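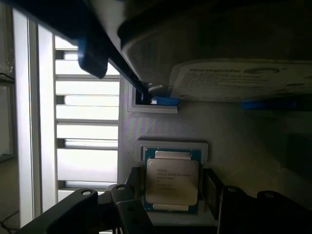 An Intel Xeon processor, upright in its white fixture.

The Case for the Slow Computer
Speed was supposed to give us our afternoons back. I would like to know who has mine.
By Oluf Riis

The library in Flekelthorpe replaced its catalogue computer in January. The old one took so long to find a book that you could walk to the shelf, fail to find it yourself, walk back and still be in time for the answer. People talked while they waited. I learned of two divorces and a very good plumber at that machine, and I once took home a history of drainage purely on the strength of its having been left on the desk beside me.

The new one answers before you have finished typing. It suggests the book it thinks you meant, then one it would prefer you to read, then asks whether you enjoyed the experience. I have yet to meet anybody at it. They come, they are served, they go away again, presumably to get on with something.

I have nothing against fast machines as such. A hospital should have them, and so should whoever lands the aeroplanes. My complaint is with the notion that every wait is a fault in need of repair, and that a man looking out of a window is a man whose software needs updating.

Consider my own trade. I used to write these columns on a computer called a Sirero, which I bought second-hand in Temthorpe from a dentist. It needed 17 minutes to start. In that time I made tea, fed the cat and usually thought better of my opening paragraph. My present computer is ready before I have sat down, so the opening paragraph goes straight in, and readers have been kind enough to write and tell me the difference. 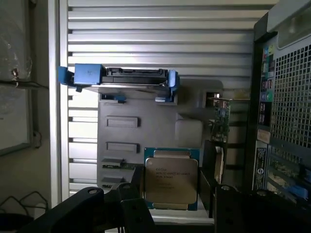 Shopping for a computer is no help to anyone who feels as I do. The salesman has one argument, that this year's is quicker, and he had the same argument last year about the one he now wants to take away. He will reel off letters and figures until you nod. I no longer nod. A processor is a handsome enough thing, a silver square with a teal border and its name printed on top, like a bathroom tile that has been to university, but the lines under the name are so small that I suspect they were never meant for the likes of me. What I wanted to ask was whether it would make me finish work any earlier. He said it would let me do more, and seemed to think he had answered the question.

More is where the afternoon goes. When a letter took two days to arrive, I wrote two or three a week and considered myself sociable. I now have 602 unread messages, a good many of them from people asking if I have seen their earlier message. Every one was sent in an instant and will take me ten minutes to answer, and the sender knows precisely how quickly my reply could travel if I were a decent person and wrote it.

The Nazari café, opposite the library, still does its bills by hand. The pencil is kept on a string and the adding-up is done aloud, with corrections from the next table. It takes an age. At half past three the place is full, and I have seen people order a second cake simply because the bill for the first hadn't come.

I asked at the library what had become of the old catalogue machine. It is in the basement, apparently, in working order, under a box of Christmas decorations. I have offered it a home. They said they would get back to me, and I told them to take their time.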